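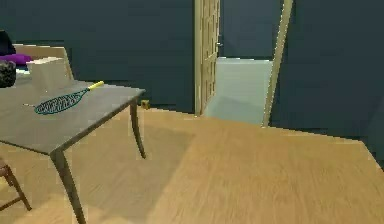
FOR IMMEDIATE RELEASE

Diten publishes year-end chore results: machines still slow at tidying, better at carrying

2023-12-31

Diten, the home automation test group, today put out its year-end results on household chores. Short version: not yet. Some jobs are close. Clearing a table is not one of them.

The team ran 445 chore attempts in simulated rooms between October and the end of the year. Three control systems took part, Fivar, Vaher and Stovitz. Same rooms, same jobs, same time limit of 10 minutes per job. Jobs were things like pick up a fly swatter and put it away, move a box off a table, fold a cloth, get through an open door without bumping it.

Carrying a box from one room to the next went well. Best system finished 90 percent of those runs. Folding cloth, only 4 percent, and that is with a generous idea of what folded means. Thin flat items on a flat tabletop were hard for all three systems. Getting underneath is the problem.

"People ask me when they can buy one that does the whole living room," said Heino Kivi, head of testing at Diten. "I tell them to keep the broom. A box, fine, we can do a box. A fly swatter lying flat and you may be waiting the full ten minutes."

Fivar was quickest through doorways. Vaher dropped the fewest items. Stovitz was slowest overall but the only one to finish a full table clear inside the limit, it did so twice.

Shop-floor jobs were tested too, in a smaller round. Restocking a low shelf, sorting returns into bins. Results there are a bit ahead of the home ones, mostly becuase the shelves stay put and the items repeat.

"A shop is easier than a kitchen," said Tarmo Zariņš, who built the test rooms. "At home every table has different stuff on it. We change the rooms between runs and the scores go down right away."

All runs were done in simulation. Diten plans to repeat the table and cloth jobs on real hardware next year, dates to be confirmed. Real rooms will likely be harder, the team expects lower scores to start with.

Full results table and the job list are availble from the Diten press desk on request. Interviews with Kivi and Zariņš can be arranged, please allow a few days over the holiday.

About Diten
Diten tests automation for homes and small shops and publishes the results. It does not sell robots.

ENDS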